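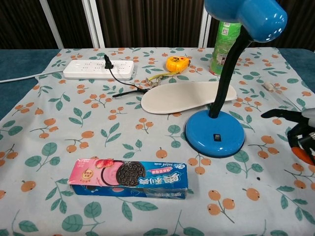

Nektarios Deligiannis wrote in to ask whether the gripper zero has to be redone after every finger change, or only when the grip force drifts. He had swapped the pads on his Jetar arm, skipped the zero, and the fingers stalled before closing.

Redo it after every finger change. The controller stores the closed position as an encoder count, and new pads shift that count. The steps below are for the Urnent controller on a two-arm tabletop cell.

Setting the zero

1. Park both arms and press the stop button. Leave the controller powered.
2. Wipe the pads with a dry cloth. Check that the finger screws are tight.
3. Release the stop and open the service page. Set the force limit to its lowest value.
4. Jog the fingers closed until the pads just touch. Do not use the full close command.
5. Read the encoder count. Ours reads 1476 with standard pads. Yours will differ.
6. Press Store Zero, open the fingers fully, and close them again. The count should return to within 2 of the stored value.

If it does not, look for play in the finger mount before storing again.

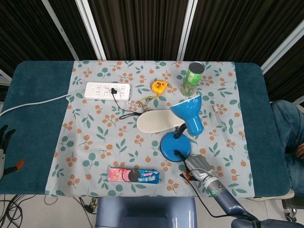
Table height comes next. The arm needs a safe approach height, measured from the top of whatever covers the work surface. Jog the hand down over a clear patch and store the height at 100 mm. Padding gives under load, so do not touch off on it with any force. On a table like ours, with a patterned cloth laid over a padded one, take the reading on the upper cloth and repeat it if either layer is changed. Low items such as a shoe insole need their own grasp height.

Run the open and close cycle at low speed first. Log the motor current on each close. A healthy gripper peaks at around 1100 mA on our setup. Save the settings under a new name and keep the old file until the next pad change.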